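Brerwood Emergency Response Training Centre: Frequently Asked Questions

Last updated 2/7/25

The county has agreed to convert the former Brerwood barracks into a training centre for flood, fire and search teams. These are the questions residents have put to us most often.

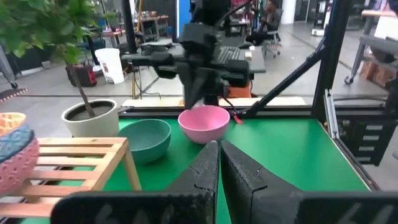
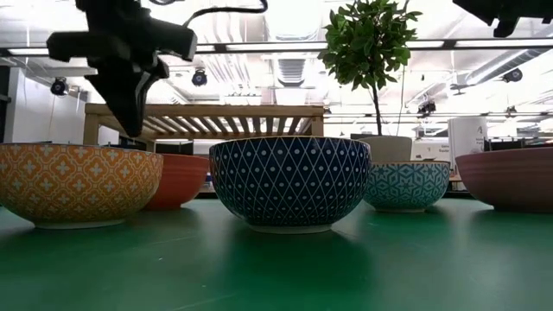 Bowls on a green tabletop

Who will own the site?
The county bought the land and remains the owner. Cladusar will run the centre under a lease, which comes up for review after 3 years.

How big is it?
The main building has 2,086 square metres of floor space. The old parade ground will become the outdoor training area. The firing range is closed and will not reopen.

Will the army still use it?
Only when soldiers are called in to help with a civil emergency, or are training for one. No weapons training will take place and no ammunition will be stored there.

How many people will be on site?
There are beds for up to 85 trainees. Most courses are residential and last a week. Staff will travel in daily.

When does it open?
Classroom courses start in November. The outdoor area will follow once the drainage work has been signed off.

Will there be noise?
Some. Pumps and generators will be used during the day. Night exercises will be announced by letter to the 421 households nearest the fence. Helicopters will not land at the site except in a real emergency.

What about traffic on Moreira Road?
Lorries must use the north gate and come in from the Asinden side. The south gate is for cars, bicycles and people on foot. Please report any lorry using the south gate to the site office.

Can I still walk the perimeter path?
Yes. The path stays open, apart from the short stretch behind the fuel store, where there is a signed detour. Dogs should be kept on a lead.

Are there jobs for local people?
Kitchen, cleaning and grounds posts will be advertised in the library and on the county website. Instructor posts require a current rescue qualification. Questions about jobs should go to Madalena Vilela in the county staffing office.

Who do I contact with a complaint?
Write to the site manager, Cornel Cârstea, at the centre. If you are not satisfied with the reply, you can ask Celeste Leitão at the county planning office to look at it again.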